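Subject: Re: [tables] Pine kitchen table, finish question, and selling it on

Replying to the list because three people have written to me off list with the same question. The message I am answering is quoted below.

> Date: Fri 28 June
> From: Gobnait Quinlan
>
> I have a pine table in the kitchen, plank top, bought unfinished from
> Erkwood. I put one coat of oil on it when it came and have done nothing
> since. We eat at it, we leave hot mugs on it, and I would like it to
> look decent for another few years. My sister says strip it and put
> polyurethane on. I would prefer not to. What do people with the same
> kind of table do? Also, do the knots ever bleed through?
>
> Gobnait

I have the same kind of table. Mine is also light pine, planks running the long way, with visible seams between them. I have had it for eight years and it is used every day. I oil it in March and again in the fall, and I wipe it down with a damp cloth and a drop of dish soap in between. I have never stripped it.

First, mugs. A mug with a dry base on an oiled pine top does very little harm. A mug with tea running down the side, left overnight, will give you a ring. I have had perhaps a dozen rings over the years and all but one came out with a light sanding along the grain and a dab of oil. We have cork coasters at one end of the table. They get used when there are guests.

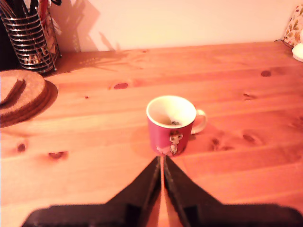 The red mug, no coaster under it.

Second, the oil. I use the plain Roketti table oil. The quart can says it covers 50 square feet, and a table takes very little of it, so one can lasts me for years. I paid 25 dollars for the last one. Put it on thin with a cotton rag, wait 20 minutes by the clock, and wipe off everything that has not soaked in. If you leave it sitting it goes tacky, and then you will be at it with a scrubbing pad. Lay the rag out flat outdoors to dry before you throw it away. Oily rags left in a heap can catch fire on their own.

Swanson sells a wax that goes over the oil. I tried it one winter. It gave a nice feel under the hand but it marked white wherever anything hot was put down, so I took it off again with mineral spirits and went back to oil alone. If you only use your table for reading the paper it might suit you.

Third, knots. Bleeding is a problem under paint, where the resin comes through and stains it yellow. Under oil there is no paint to stain. A fresh knot may sweat a bead of resin in a hot room during the first summer or two. Let it harden, lift it with the edge of a plastic card, and wipe the place with a little alcohol. My big oval knot did this twice and then quit. 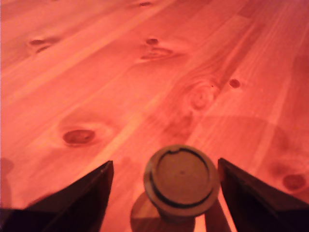 Plank top with the big oval knot, lower left.

The grain around a big knot runs in every direction, so go easy with the sandpaper there. Sand by hand, 220 grit, and follow the curve as best you can. A power sander will dig into the soft wood and leave the knot standing up like a button. I did that to a bench and you can still feel it.

Fourth, where the table stands. Mine is up against the wall, and the back edge is where I have had the most trouble. Crumbs and water collect there, and it is the part that gets wiped least. I keep the utensil holder over at the left end, and for a long time it was dripping straight onto the wood whenever somebody put a spoon back without drying it. There was a gray patch under it. I sanded the patch out, oiled the spot three times over a week, and asked everyone in the house to dry things first. It has stayed clean since then. Twice a year I pull the table out from the wall and do the back edge properly, top and underside.

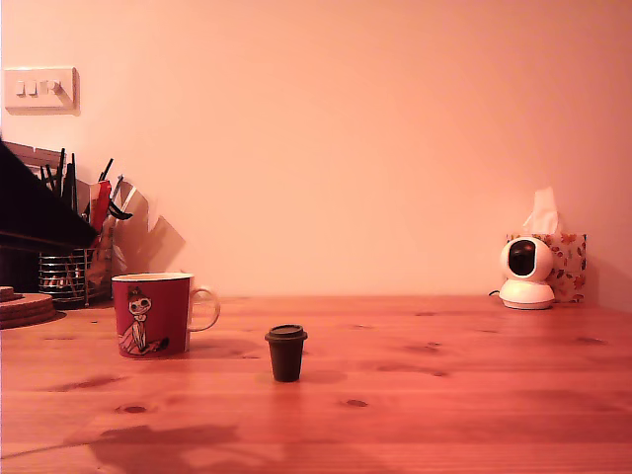

Gobnait wrote back to me on Saturday that her back edge has gone gray too, all along one board, and that she had taken it for mold and been scrubbing it with bleach. She wanted to know whether sanding would be enough or whether the board has to be replaced.

Sanding is very likely enough, but stop using the bleach. It raises the grain and leaves the surface open so that it takes up the next spill faster. Rinse it well with clean water, let it dry for several days, then sand lightly and see what color you get. If there is still gray in the wood, a deck cleaner with oxalic acid will usually lift it. Wear gloves and follow the label. Then rinse again, dry again, and oil. If you can push a fingernail deep into the board after all that, I would think about replacing it, and I would want to look at the wall behind it as well.

On the sister's suggestion. Polyurethane is fine until it gets scratched through. After that water gets under it and the only repair that looks right is to take the whole top back to bare wood. With oil you can fix one spot on a weekday evening and nobody will find it afterward.

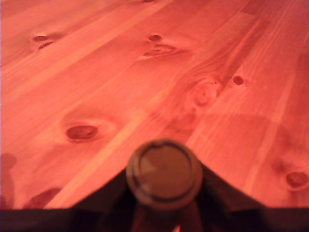
The grain and knots, with the round swirl at center right.

Last item, for those who asked about price. I am not selling mine. A man two streets over has a used Erkwood with two benches and wants 275 for the set. The top needs sanding and one bench has a loose leg, but the boards are flat. Write to me off list and I will pass on his number. He won't deliver, and you will need a truck or a wagon with the seats down.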